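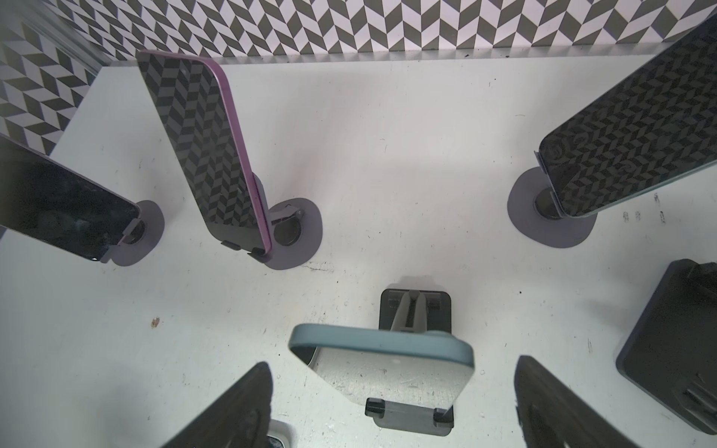

Smartphones in clip stands on a white work surface, seen from close to a gripper.

Reference > Automation > Costs and planning > Handset-handling cells

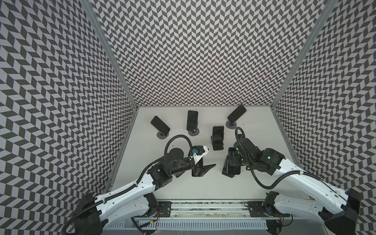
Reading time: 2 min

A handset-handling cell is a small enclosed bench on which one or two robot arms pick up, turn and set down mobile phones. Cells of this kind are bought by repair firms, resellers and research groups. The two-arm layout has a pair of arms mounted on a metal rail along the front edge, facing a flat floor with patterned walls on three sides.

Budgets are normally split into arms, enclosure, fixtures and spares. Fixtures are the item most often set too low. Phones differ in size and some are handled in their cases, so a stand that grips one model may not suit the next. The supplier Omine sells stands in packs of 12, and Harkari sells them singly at a higher price.

Planning guides by Nkechi Adebisi advise ordering the floor panel in duplicate, as white panels mark easily. She also suggests a spare set of gripper fingers for each arm and a separate line for cabling. Delivery of arms can take 6 months, while walls and rails are usually in stock.

Buyers expecting fewer than 200 handsets a month often hire a cell first. Kirik offers hire terms of 2 years with servicing included.

See also: Mekonnen costing method; Bench enclosures

Contact the editors | Copyright and reuse | Back to top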